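Thursday, May 23, 2024
By Imogen Garside

Hi all,

I promised you a proper update on the Tanovley seed library before the summer break, so here goes. It's been a busy spring! We've now lent out 2,631 packets, and nearly 477 households have signed up for a card (a few forms are still sitting in my bag, so the number may creep up once I've typed them in).

Beans are the runaway favorite, as always. I ordered far too much kale, I admit it, and most of it is still in the drawers. On the other hand the Drukora tomato, which I only added because a lady at the Bratu market talked me into it, was gone in a week and people keep asking for more. I've set 98 dollars aside from the packet budget to get another batch in for next year, and I hope that's okay with you -- it stays inside the line you approved.

The Saturday classes moved to the Wullov branch in May because of the roof work here. We've held 3 so far. Turnout was lower for the first one (my fault, the flyer had the old address on it) but the one on saving lettuce seed was packed and ran well past closing time. We'd like to keep one class a month over there even after the roof is finished, if the room is free.

What hasn't gone so well is returns. People love taking seed home and forget to bring any back in the fall. I'm going to try reminder postcards, and I'd like to move some of the unspent travel money over to stamps. Could you let me know if that needs a form?

The catalog is also still half on paper. I've been through A to L and the rest will have to wait until it's too hot to be outside.

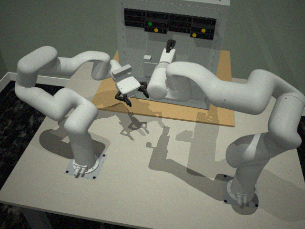 Once the squash and zucchini entries are typed up I'll send the full list over with the receipts, and you can tell me if you want it sorted by plant or by donor.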